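Ticket 212 — Skendholm hand-held gripper pair, trial kit
Opened by: Abla Shboul, Lullville
Status: open, waiting on vendor

1. Complaint
Left jaw feels looser than the right when gripping a phone. The Skendholm sales sheet says the fingers hold alignment for 2,000 cycles. We are nowhere near that, and I'd like to know how they got the number. Task is the usual one: phone, case, clear tray, one gripper in each hand.

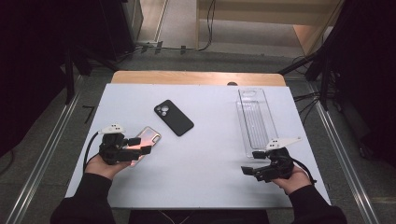

2. Checks done on our side
Swapped the cables left to right. No change. Went over the pad screws with the driver from the kit — also no change. Bienvenido Rivera at Skendholm asked for close views of both pads before he would discuss parts.

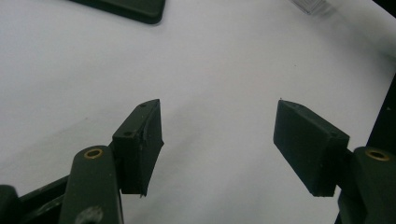
Fingers apart, nothing held. Note the chipped area on the inner face of the left pad.

Rivera's answer was that chips and layer lines are "cosmetic." Maybe. The right pad has a smooth front face and crisp edges, so I don't see why we should accept less on the left. He then asked about the spring and the brass insert.

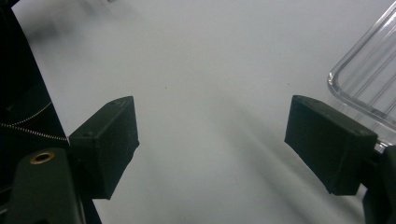 Spring on the left side, running toward the base of the finger. Brass insert in the mount.

3. Vendor reply, May
Suggested 10 open-close strokes by hand, then re-zero in the software. Done twice. Alfredo Sebastian says the left still feels loose, and so do I. Re-zeroing changes a reading on a screen; I fail to see what it does for a loose jaw.

4. Requested
New left pad, and the test report behind the cycle claim. Gerardo Estrella will not sign off on the purchase until we have both.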